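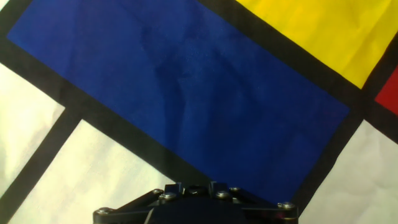
Notes on the Lodulano Hall production of Skestine

2026-09-23

Skestine is a two-act play for five actors, set in the ticket office of a ferry line that is being closed. I saw it twice last week at the Lodulano Hall, once from row C and once from the back of the raked seating, and the two evenings were different enough that I have written them up together.

The script first. Act one runs for 50 minutes and act two for a little longer. The acts cover the same afternoon. In the first we are in front of the counter with the passengers, and in the second we are behind it with the staff. Lines that came through the hatch as half sentences in act one are heard whole in act two. It is an old device and it depends on exact timing, as the actors have to speak each shared line at the same pitch and pace or the audience will not recognise it. On my first evening I counted two that slipped by. On the second evening I caught both.

Ľubica Koubek plays Bollach, the senior clerk. For most of act one she is a voice and a pair of hands, and she does a good deal with the hands. Tickets are stamped at one speed for people she likes and at another for people she doesn't. In act two she is on stage from start to finish and hardly raises her voice. I have seen her in larger parts (she was in the November revival of Ghorbani two years ago) and she has a habit of dropping the ends of her sentences, which was a problem in that play. In this one it suits the clerk. From row C it sounded like tiredness. From the back I lost perhaps one line in ten, and two of those carry plot, including the one about the second set of keys. The director should ask for a bit more there.

The other four share the remaining parts. The doubling is handled with coats and bags and no changes of wig, and I never lost track of who was who. The man who plays the inspector also plays the boy with the bicycle, and his boy is better than his inspector. The inspector is given a cough in the first scene which then goes away. Either keep the cough or cut it.

Staging. The counter is built on a low truck which is turned round during the interval, so that the back of it becomes the front. The grilles on the hatches have been made slightly too small. When two passengers stand at them we see backs and very little else, and from row C this went on for most of the scene with the lost parcel. From the back of the hall the angle is kinder, and you can see over the shoulders to the clerks' side, where there is a lot of quiet business with a kettle. If you are booking, book high up and listen hard.

The turn of the truck is done by the cast with the house lights half up. On the first evening it stuck. They got it round on the second push and took no notice of it, and people coming back from the bar applauded. On the second evening it went round cleanly in silence.

Lighting is plain: a cold wash on the passengers' side and a warmer one on the staff's side, with a single lamp over Bollach's stool. There is a slow fade across the last 15 minutes which I did not notice at all the first time. On the second evening I watched for it and found it well judged until the very end, when it drops too low for the letter to be read convincingly. She has the text by heart, obviously, but she should look as though she can see it.

Sound I liked less. The ferry horn comes from a speaker at stage left, although the dialogue places the quay on the right. Passengers point right and hear the boat from the left. I assume this is down to where the cable runs in that hall. The horn itself is also too clean. The rain, on the other hand, is quiet and continuous and stops on exactly the right word in each act.

On pace: act one was almost 5 minutes shorter on the second evening by my watch, and better for it. The queue scene in particular had been played with a pause after each complaint, as if waiting for a laugh, and the laughs came anyway once the pauses were taken out. Act two held the same length both nights. I would cut the telephone call to the head office, where we learn only what the poster on the wall has told us already, and I would keep everything with the two younger clerks sorting the unsold tickets.

The ending has divided the people I have spoken to. The hatch is closed, the lamp goes off, and then the first line of the play is spoken again from the dark. I thought it was one repeat too many on first hearing. The second time I minded it less, mainly on account of Koubek changing the stress to the last word, so that a question about the timetable became something nearer to a refusal. Whether she did that on the first evening too I can't say. I was looking for my coat.

Practical matters. The programme is a folded sheet with the cast list and one rather good paragraph on the history of ferry tickets. The seats in the first three rows are flat on the floor and the heads in front are a real obstacle. The bar takes cards again. The interval is given as 15 minutes and ran to 20 both times, so check your last bus. There are four performances left, and returns are sold at the door from an hour before the start.

I will write up the Ghorbani script separately, once I have found my copy.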